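Workshop Courses > Handouts > Robotics at Home

Handout 4: Teaching the arm to pick up bottles and glasses
Wollance Shared Workshop, evening course, 6/30/26

Please read this handout before you switch on anything. Last time we finished the mounting and the first movements. Tonight we work with real objects on the table, and we will use the positions saved in Nirkudier, the small control program which we installed in Handout 2.

1. Preparing the table

The origin of our coordinates is the front left corner of the table top. Measure from there and always in millimeters. The arm must not reach further than 520 from its base, even if the program allows it. With a stretched arm the wrist becomes shaky, and the gripper closes beside the object.

Check the cable before every run. It needs a free loop at the wrist, so that the last joint can turn to both sides. If you fix it too tight, it will pull on the connector. If it hangs too low, it can catch the object.

The camera on the stand should see the whole working area. After you tighten the knobs, do not touch the stand anymore. A small turn of the bracket is enough to make the calibration wrong, and then you must repeat it from the beginning.

2. The bottle

Start with a plastic bottle with its cap on. It forgives many mistakes.

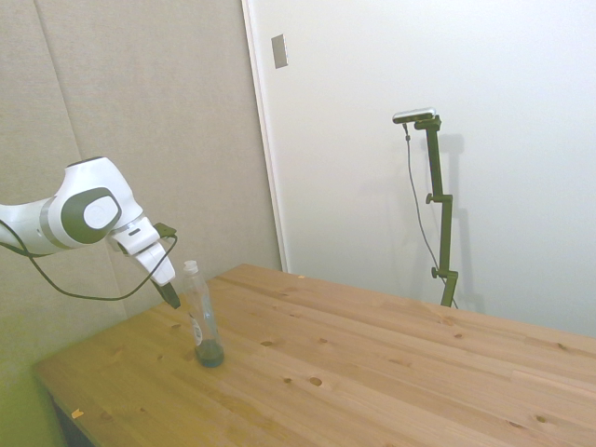
Save three positions: "above", "beside" and "closed". Between "above" and "beside" the speed should be low, 10 percent for the first attempts. A bottle with only little liquid inside falls easily, because there is almost no weight at the bottom to hold it. You may fill in more water, but then write the new weight in your log sheet – the closing force depends on it.

For the bottle we use force value 106. With 117 the wall is already pressed in and the bottle jumps a little when the gripper opens. Those of you who brought the soft Rondska finger pads can try lower values.

3. The glass

A glass is more difficult for two reasons. It is smooth, and the cameras do not see it well. Through the wall they see the wood behind, and the bottom reflects everything which is above the table. The edge detection in Nirkudier then often finds a knot in the wood and takes it for the border of the glass. Set the detection threshold to 394 and look at the result on the screen before you allow any movement.

The wrist camera has one more problem. When the arm moves, a near object becomes blurred, and a blurred picture is useless for measuring. So the program has to wait after each stop. I use half a second. It looks slow, but please keep it.

Do not practice with a glass that you like. 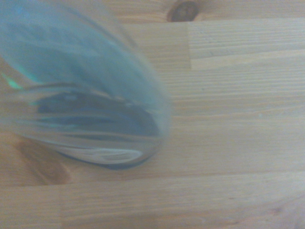
4. Homework until August

a) Repeat the bottle exercise with three different starting places.
b) Write down every failed grip, with the force value and the speed.
c) Read the chapter on grip force in the Nic Aodha notes (the copy is in the drawer under the drill press).

Log sheets go in the blue folder. Handout 5 will be about putting objects down again.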